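Grasp planner keeps choosing the roller track instead of the tote wall
Posted in: Perception and Planning > Manipulation
Tags: point clouds, grasp scoring, wrist camera, flow rack
Viewed 2878 times

flowrack_fiddler

Hi all, first real post after months of reading, so go easy on me!

I'm writing the planning side for an arm that pulls totes and bins out of a gravity flow rack. The stack is Jistside for the motion planning and our own grasp scorer on top of it, which we call Sora. Sora takes a cloud from the wrist depth sensor, looks for thin vertical things it can pinch, and scores each candidate on width, verticality, clearance on both sides and how many points back it up. Nothing fancy. I render 200 candidates per approach, take the top one, and hand it to Jistside.

My trouble is the light blue-green plastic. The regular blue bins score fine and I hardly ever think about them. With the paler stuff the wall comes back full of holes, and the holes are worst wherever a light is reflecting off it. So the wall gets a weak score for point support, and the nice solid roller track standing next to it gets a great one. It's the right width, it's vertical, it has clearance. Sora loves it. I've had the planner send me an approach to a row of rollers more times than I want to admit, and I've been catching them by hand in the preview.

What I've tried so far:

Lower exposure. Fewer holes on the wall, but then the dark fingers bleed into the background and my self-filter starts eating real points.

Raising the minimum point support. It kills the bad candidates and most of the good ones too.

A color mask to throw out anything white. This worked great until a glare streak on the wall got masked as well, and then I had a wall with a slot in it, which Sora cheerfully read as two walls.

The views below are three from the wrist and one from the fixed camera over the bins, so you can see the sort of thing I'm feeding it. 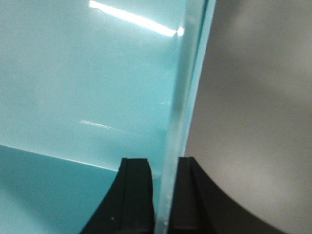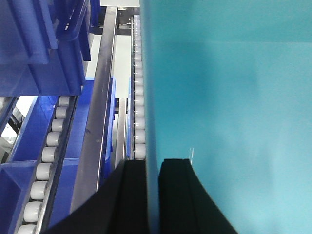
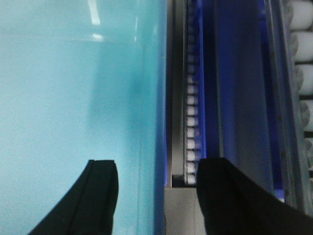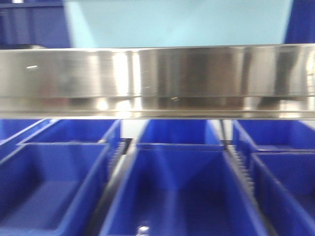 I do have a CAD model of the rack, but it was drawn before somebody moved the tracks, and I don't trust it closer than a couple of finger widths. Re-measuring is possible but I'd rather not have a planner that falls over every time a rail gets nudged. I also can't change the lights (I asked in April, and the answer was a very friendly no).

So is there a sane way to get Sora to prefer a poorly seen wall over a beautifully seen track? Or am I putting too much on one score and this should be two separate steps? I'm running at 1000 points per candidate after downsampling, in case that matters. Happy to paste the scoring function if anybody wants to laugh at it.

mostly_quaternions

Two steps, for sure. I had close to the same setup on a project called Ustine and spent way too long tuning weights before I gave up on the single score.

The thing is, point support is telling you how well the sensor saw something, and you're using it as if it told you how good the thing is to grab. Those two come apart as soon as you have shiny or see-through plastic. A track made of little white rollers is a dream for a depth sensor, so it's going to win that term every time, and no weight fixes it without breaking something else. You've already seen that when you raised the minimum.

What worked for me:

First pass, labels only. Run a small segmentation net on the color image and get three classes: container, rack, and don't know. I labeled 418 wrist images over a few evenings and that was plenty, because the rack parts look pretty much alike from one view to the next. Make sure a good share of them have glare on the wall, and label the glare as container. That takes care of your slot problem, because the net picks up that a bright streak surrounded by wall is still wall.

Second pass, fit a plane to the container points you do have, and fill the holes with the plane wherever the mask says container. Then score on the filled version. I kept the real point count around as a tie-breaker between two container candidates and for nothing else.

Anything labeled rack goes to the planner as an obstacle, padded. Don't just drop it from the candidate list! I made that mistake - the gripper quit aiming at the rails and started clipping them on the way past instead.

For the CAD model, I'd use it as a loose prior. Line it up to the rack-labeled points at the start of each approach and let it shift by however much you don't trust it. If the alignment wants to shift further than that, stop and complain to the log. And keep the preview step for a while, even once it looks good. I turned mine off on a Friday and was sorry by lunch.

One more question back at you: is your self-filter working from joint angles or from the image? If lowering exposure breaks it, I'm guessing image. The finger geometry is known, so render the fingers from the gripper state and mask those pixels. Then you can drop the exposure as low as the plastic needs and the fingers won't care.

aaltonen_user_b

have you tried a polarizing filter on the lens? fixed it for me, ten minute job

flowrack_fiddler

Oh, the self-filter is image based, yes. It's a threshold on dark pixels that I wrote in an hour and never went back to. Okay, that goes first, it's an easy one.

The plane fill makes a lot of sense. My one worry is that our walls slope a bit, and some of the bins have a thick rim, so one plane per container probably isn't enough. I might fit the rim separately and see how far that gets me.

On the polarizer - I tried one on the color camera and it did help with the streaks, but the depth on our unit has its own projector and the holes stayed right where they were. Might be different on yours.

mostly_quaternions

Fit the rim first and hang the wall plane off it. The rim is usually the best-seen part of the whole container anyway, and if you know the container model you already know the slope, so you only have to solve for one offset. Aaltonen's plane fitter lets you pin the angle if you don't want to write your own. It's slow with the default settings, so turn off the refinement pass until you have the rest running.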